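The snack counter that plans ahead

At half past eight in the morning the lab at Folbridge smells of toast, and Shiela Aquino is already arguing with a planner. She wants it to stop being so cautious. The planner – a piece of software called Mandudia – would like another 150 milliseconds to think.

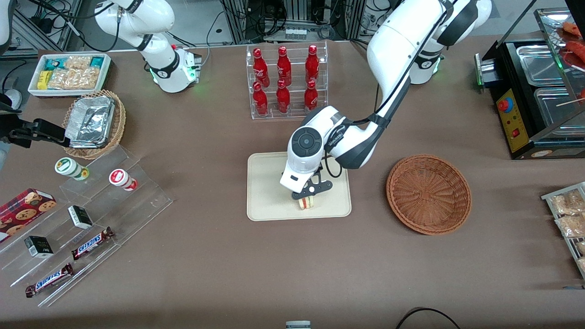

Mandudia decides what two arms should do next, and it does so by guessing a little way into the future. Every cycle it sketches 300 possible movements, throws out the ones that end in a collision and picks the gentlest of the rest. Food makes that wonderfully hard! A sandwich held between two black fingers, just above a beige tray, gives way when you squeeze it, so the software has to plan the grip along with the path, and keep the other arm clear while it does.

Joelle Akl looks after perception, and she lights up when you ask about see-through plastic. Depth sensors hate the stuff. Her model, Bortolotti, learned from 1,000 labelled views to find the steps of a clear shelf by the things sitting on them.

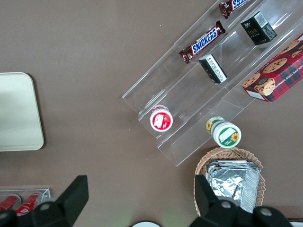

The view from the gripper: Snickers, shortbread and a clear stand to work out.

The next release, due in March, lets the two programs share one map, refreshed 5 times a second. Aquino hopes it will cure the hesitation. Akl has already started on the drinks cans.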